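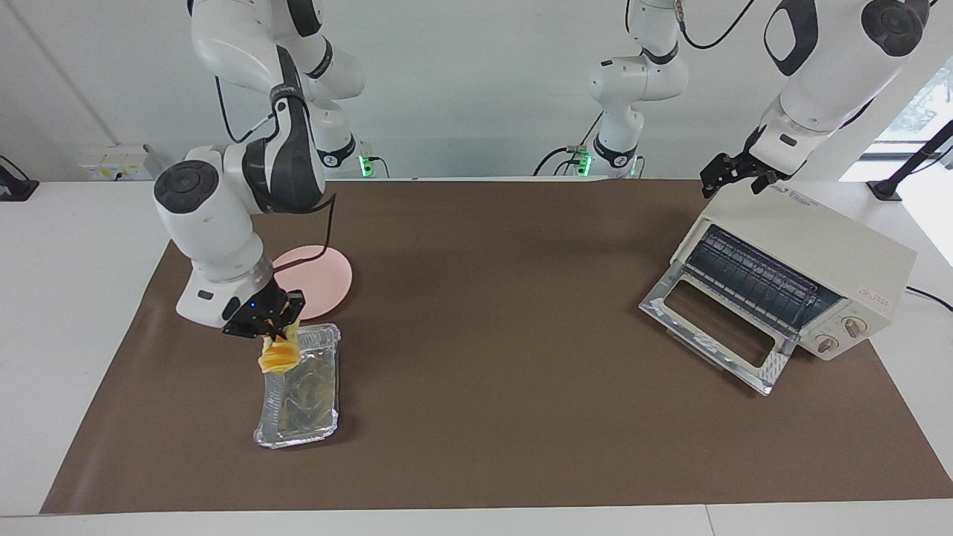 Countertop Cooking Stations: Progress Report to the Lemley Fund

Submitted by Siham Khalaf, Program Lead, Condley House
4 December 2022

Summary of the period

Condley House received support from the Lemley Fund to set up countertop cooking stations for residents who do not have a full kitchen in their unit. The stations are planned for use in the shared room on the ground floor and, later, in individual units. During this reporting period the layout of the station was settled, the first equipment was bought, and the written cooking guides were drafted and tried out. Work is on schedule except for the electrical upgrade, which is discussed under Delays.

Equipment and layout

Each station is built on a plain white table with a large brown mat that covers most of the surface. A cream-colored toaster oven stands on the right side of the mat, turned at an angle so that its door can be lowered fully without reaching the edge of the table. The open door takes up more room than our original drawing allowed, and the oven was moved farther back as a result. The power cord leaves the rear of the oven on the right, away from the area where food is handled.

Food is prepared in rectangular foil trays placed lengthwise in the middle of the mat. We had first proposed glass dishes. Arturo Valentini, who advises on the menu, recommended foil on grounds of weight, and residents with limited grip strength have told us they prefer it. A full foil tray can bend when lifted, however, and the guides now instruct users to keep portions shallow and to support the tray from beneath.

A round plate is kept within reach of the tray. The pale pink plates came from existing stock at Condley House, and no grant funds were spent on them.

The two control knobs on the oven caused some confusion in early sessions. Hülya Tokgöz has prepared a large-print card showing the setting for each recipe, to be fixed to the table beside the oven.

Cooking guides and sessions

Guides have been completed for baked vegetables, fish in a tray, and open-faced sandwiches. Each fits on one side of a sheet and lists the items to set out before the oven is turned on. A fourth guide, for baked eggs, was withdrawn after the results proved uneven and will be rewritten.

Attendance to date stands at 70 residents. Evening sessions filled quickly — morning sessions less so — and we propose to move one morning session to late afternoon. Residents asked most often for smaller recipes suited to one person and for clearer advice on cleaning the wire rack. Both requests have been passed to Mr. Valentini.

Budget

Spending remains within the approved amount. The line for mats and trays is underspent by $300. We request permission to move this sum to the printing line, which will cover the settings cards and a second edition of the guides in larger type.

Delays

The electrical upgrade in the shared room was to be finished before this report. The contractor, Gebreyes, has asked for a new date in January. Until then, no more than two ovens may be run at the same time, and sessions have been kept small accordingly. Cengiz Değirmenci is the contact for this work.

Next period

Remaining tables will be placed once the wiring has been approved. The revised egg guide will be tested, and Knut Ruppert will begin short visits to residents who wish to have a station in their own unit. Receipts and attendance sheets are held at the Condley House office and can be sent to the Fund on request.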